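Why Do Planes Leave White Lines in the Sky?

By Archana Rana

I was lying on the grass one Friday after school, doing nothing useful, when my nephew pointed up and asked me who was drawing on the sky. Good question! There were two long white lines up there, crossing over each other like a giant kiss at the end of a birthday card. So I went away and read up on it, and now I'm going to tell you everything I found out. 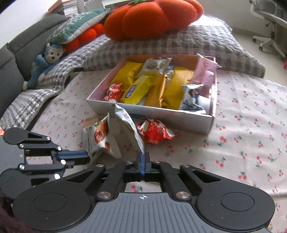 The lines are called contrails. It's two words squashed together: "condensation" and "trails". Condensation is what happens when water that's been floating about as an invisible gas turns back into little drops. You've seen it on the bathroom mirror after a bath, and you've made it yourself if you've ever breathed out on a freezing morning and pretended to be a dragon.

A plane does the same thing, only much bigger. Jet engines burn fuel, and when the fuel burns it makes hot gases. One of those gases is water vapour. Out it shoots from the back of the engine into air that's colder than your freezer at home, and the water turns into drops and then freezes into tiny bits of ice. Millions and millions of them. From the ground they look like a white line, so a contrail is really a long thin cloud made by a machine.

Why do some planes leave one and others don't?

This bit puzzled me for ages. I live in Lilbridge, where planes go over all day long, and some leave a fat fluffy trail while others leave nothing at all. The answer is in the air itself. If the air up high is dry, the ice disappears again quickly and you get a short stubby tail, or no tail. If the air is very cold and damp, the ice hangs around and the line can stretch from one side of the sky to the other. Sometimes it spreads out so much that you'd never guess a plane made it.

Low planes hardly ever leave trails, by the way. The air isn't cold enough down here.

Are they bad for the planet?

They can be, a bit. I asked Gunārs Kivi, who used to teach me science and still answers my emails (thank you, Gunārs!). He told me to think of a blanket. The Earth is warm, and some of that warmth tries to escape into space, especially at night. Thin high clouds catch some of it and keep it in. Contrails that last a long time do the same, so they add to the warming of the planet. In the daytime they also bounce some sunshine away, which cools things down a little, but scientists think that overall the warming wins.

Then there's the other gas that comes out of the engine, carbon dioxide. You can't see it, and it stays in the air far longer than any white line does.

Can anybody fix it?

People are trying. One idea is to steer planes a little higher or lower so they miss the cold, damp patches. That sounds easy, but you have to know where the patches are before you get there, and flying a different way can use up more fuel. Another idea is to use cleaner fuels that make less soot. Soot is the black dusty stuff that the ice likes to grow on, so less soot usually means fewer bits of ice.

Have a go yourself

Keep a trail diary! I kept one all through September. Each time you spot a plane high up, write down the time and whether its trail was short, long or missing. Then write down what the weather did the next day. Lots of long, spreading trails mean there's damp air up high, and that sometimes comes before rain. My diary got it right on plenty of days and very wrong on others – I hung out all my washing on one of those.

Never look straight at the Sun while you're plane spotting, please, even with sunglasses on. Stand with it behind you, or behind a house.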